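News from the Robot Club: fruit month

We've gone a bit grocery-mad since our last newsletter, and I'm not sorry! A mandarin, apples, cherry tomatoes, a big dimpled orange – all laid out on a towel and waiting for the grippers.
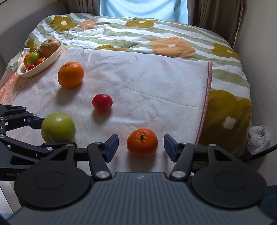 What we've been up to

The plan for September is simple enough. Each pair picks a fruit, guides the hand-held gripper in, closes the fingers, lifts, and sets the fruit down in a bowl without bruising it. We save every try, and later on the arm (we call her Dedelier, long story) gets to learn from the good ones. I set us a goal of 4000 tries by the end of the term and we're at 735, so yes, we have some catching up to do.

My favorite to practice with is the cherry tomato. It's so small and shiny that you want to squeeze harder, and then you get juice on your sleeve. The big apples have their own trouble – you have to open up nice and wide and come in straight, or you just shove them across the towel. Vratislav Procházka got 9 clean apple lifts in a row last month and we've heard plenty about it since!

Coming up

The Prirkham meet is next, and we have two teams going, Khalaf and Ement. Each team gets 90 seconds to clear a table of mixed fruit, and the judges take off points for dents. If you want to join a team, come find me before we start at 4:30 and I'll put you down. Bring a snack, please, and leave the mandarins alone until we're done with them.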